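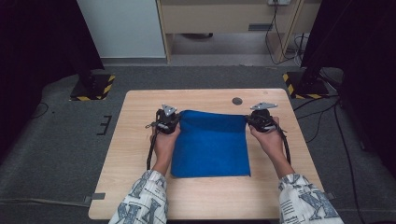
Photo: Stendent / Hryhorii Kravets

Folding towels for a living is hard on the wrists, and the laundry crew at Skilton is getting a new way to do it. Since November, 3 of its folders have spent part of each shift teaching the job to machines, using hand-held grippers in place of bare fingers. Every fold they make becomes a lesson for the robots that Plotomero plans to install next year.
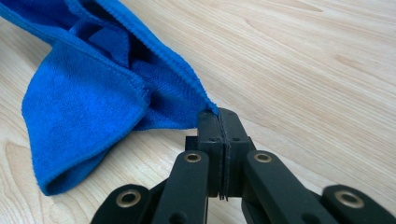
The crew records up to 350 folds a day, and they are getting fast! Trainees start with 10 practice towels, then move on to the real thing. The hours count as regular paid work, and the people who do it have picked up a new job title too – motion trainer. 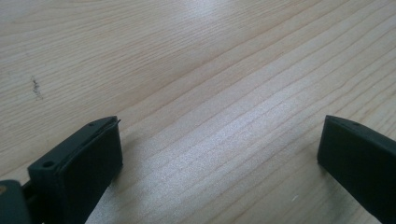 Skilton says the robots will take over the plain stacks first, while the crew moves to sorting, mending and checking. Several folders have already asked to train on the maintenance side.
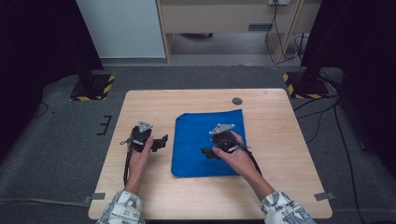
Corners are the big topic at the moment. Any folder knows how much depends on them, and now that know-how is being written down for the first time. A blue cloth with a little crease at one corner, like the one on the table, makes a good lesson – machines need to see the wrinkles too. The next round of training starts on 8th December.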